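Workshop notebook, September 27, 2025
Dromadia saloon, front axle and carburetor

Carried on from the June entry, where I stopped at the kingpins. The axle beam is back from the machine shop. Both eyes were reamed and sleeved, and the nearside one still wanted a light pass with the brake cylinder hone before the new pin would go through by hand. Offside went in first try. Cotters fitted from the front as the old ones were, nuts snug, not yet split-pinned.

Thrust washers: the set in the box marked Tusulus is too thick for this axle. With one fitted the stub axle lifts clear but binds at full left lock. Used the original bronze washer on the offside, faced flat on glass with 200 paper and then oil. Nearside original is cracked and can't go back. Need to turn one up. There is a stub of bronze bar in the drawer under the small lathe; please leave it there.

Greased both sides through the nipples until it showed at the top bush. The nearside bottom bush took far more strokes than the others. I suspect the groove in the bush does not line up with the drilling. Will pull the pin again when the washer is made and look before the hub goes on. 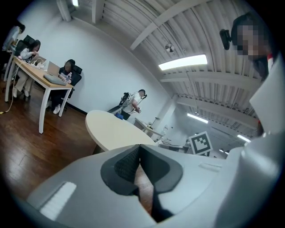

Gray housing with the ribbed pad, seen up close.

Carburetor. Stripped the Mussa unit that came with the spare engine, to compare with ours. Castings look the same but the main jet is one size up and the float is soldered brass where ours is a later replacement. Float has a pinhole on the seam: put it in hot water, bubbles at once. Drained it through the hole, resoldered with as little as I could, and it now sits level with the other when floated side by side in a tray. Needle and seat are both usable. Throttle spindle is worn oval on the lever side. Ours is better, so the plan is our body and spindle with the Mussa float, and keep our jet until we have run it.

Timing. Manouchehr Akbari read over my earlier note and thinks I had the flywheel mark wrong. He says the line stamped next to the F is the static firing point and the plain line is top dead center. Checked with a dial gauge through the plug hole on number one and he is right. Corrected on the card on the wall. The magneto was set from the wrong mark, so the June figures for starting and idle mean nothing and I have struck them out.

Reset the magneto to the F line at full retard, points just opening on a cigarette paper. Coupling bolted up and the vernier position painted yellow.

Paperwork. The Flornia handbook (same axle under a different badge) gives an oil change at 300 miles after a rebuild and calls for the cylinder head to be retightened at the same time. It also asks for the speed to be held at 30 mph over that distance. Our own handbook has nothing on running in. I will go by Flornia. Odometer was zeroed when the cable was replaced; before that it read a little over 4,000, which can't be the true mileage given the state of the bushes.

Still open:
Turn nearside thrust washer, bronze.
Pull nearside pin, check groove against drilling.
Split pins both sides.
Track rod ends: offside has play, spring inside is probably broken.
Carburetor gasket, cut from the thin sheet.
Fuel tap weeps when closed. Try a new cork before anything else.

Battery left on the slow charger at the back bench. Take it off Monday.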